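September
Bo-ram Seol and Triin Kairys

4. What the open day taught us about door handles

We ran the open day at the Zutwood workshop, and I should say up front that I'd planned it as outreach and had no intention of writing it up. Then the visitors started asking better questions than our reviewers had (sorry, reviewers), and Triin began scribbling them down on the back of the sign-in sheet. This section is mostly built from those scribbles, plus the logs.

The setup was simple. We had one big screen at the end of the room, running the Kivi simulator live, and a keyboard that anybody could walk up to. The policy was the one from Section 3, trained on 3,000 simulated door openings and frozen the week before. Visitors picked a door, picked a handle, hit the space bar and watched. They could switch to the wrist view whenever they liked, and almost all of them did, and then they stayed there. I'd expected people to prefer the wide shot of the whole arm. Nope! The wrist view is where you can tell what the gripper is up against, and people got the hang of reading it very quickly.

Figure 4 is a wrist view of one of the lever handles. The lever is black, curved, and hangs nearly straight down on a dark brown wood panel, with the open fingers below it. Priit Lūse, who builds real cabinets and has strong feelings about hardware, looked at a lever like that and asked how the robot knew which way it turned. It's a fair thing to ask. The policy gets no label for hinge side or turning direction — it has to work those out from what it sees and from how the lever pushes back.
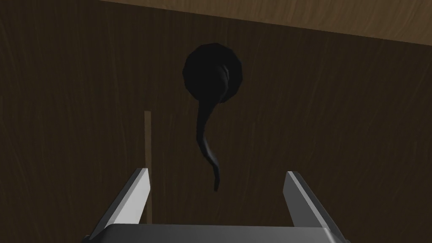

Figure 4. Wrist view in the Kivi simulator: lever handle on a dark wood panel, gripper open.

So we let Priit make the handles harder. He spent a good part of the afternoon flipping levers, moving hinges and stiffening the springs, with his sister Gintarė at the keyboard and a small crowd offering advice. By closing time the visitors had started 800 episodes between them, and we kept every log. I want to be careful with these, though. People picked doors they thought were funny or mean, they repeated the ones that failed, and they quit early when they got bored. Nothing here should be read as a success rate, and we don't report one.

What the logs are good for is finding trouble. Dark handles on dark wood came up again and again in Triin's notes, usually as some version of "can it even see that?" When we went back through the failures, a lot of them did start with the fingers closing a little short of the lever and then sliding off the tip. Our Rellura baseline does the same thing on the same doors, so I don't think it's a quirk of our training recipe. My guess is depth, but Laimutė Lepik thinks it's the curve of the lever, and she has been right before. Section 5 tests both ideas with the lighting and the handle shape varied separately.

The other thing we changed after the open day was the reset. Visitors hated waiting for the arm to go all the way home between tries, and once we'd watched them sigh at it for a few hours, we hated it too. The new reset backs the gripper off to just short of the handle and starts again from there.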